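4.2 Tabletop rearrangement from short instructions

The second set of experiments tests whether a policy trained with Lusto can follow an instruction that names a block and a place for it. We chose simple geometric blocks for this part of the study. They are easy to grasp and easy to tell apart by eye, so a failed trial can usually be traced to the policy and seldom to the hardware. The blocks differ in color and in shape, and the same shape can appear in more than one color. An instruction such as "move the red star next to the green star" therefore can't be solved by attending to shape alone.

Training data came from the Pletelden collection, which holds about 2,000 demonstrations recorded by teleoperation. Each demonstration begins with the blocks left wherever the previous one ended. We did not reset the board between demonstrations. This saved a good deal of operator time, and it also produced starting layouts that a person setting up the table by hand would be unlikely to choose, such as blocks pressed against each other or gathered in one part of the board. Instructions were written after the fact by annotators who watched the recordings and had no contact with the operators.

Figure 3 shows the workspace with a block held over the board. Layouts of this kind are common in the collection. Blocks at the back of a group may be partly hidden from the camera, and the arm itself covers part of the view whenever it reaches down.

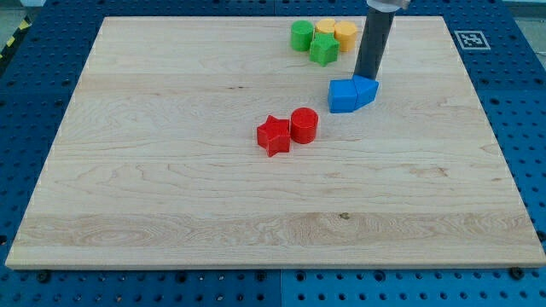
Figure 3. Tabletop workspace. The gripper holds a blue block just above the wooden board. Two red blocks stand near the middle, with a group of green and yellow blocks farther back. A square fiducial marker lies on the table behind the board.

We compare Lusto with two baselines. The first, Ngui, uses the same image encoder but predicts one action at a time. The second, Sterow, predicts a sequence of actions but receives the instruction only at the first step of a trial. All three policies were trained on the same demonstrations and run at the same control rate. We held out 40 instructions for testing and ran each of them with every policy. Starting layouts were matched across policies by overlaying a stored reference image on the live camera view and moving the blocks until the two agreed.

A trial counts as a success if the named block comes to rest upright in the requested place and no other block has been knocked over. The second condition matters more than we expected. In early tests, Ngui often placed the right block in the right place but tipped a neighbor on the way in – a result that an earlier version of our scoring would have accepted. Trials were scored from video by Aishwarya Kartha, who was not told which policy was running.

Lusto completed more of the test instructions than either baseline. The gap was widest when the target was close to other blocks and nearly vanished when it stood alone. Sterow did well on the approach and the grasp but tended to drift during placement, most often when two blocks of the same color were on the board. Giving it the instruction again after the grasp removed part of this drift. We take up the remaining part in Section 4.3, where the instruction is changed while the arm is moving.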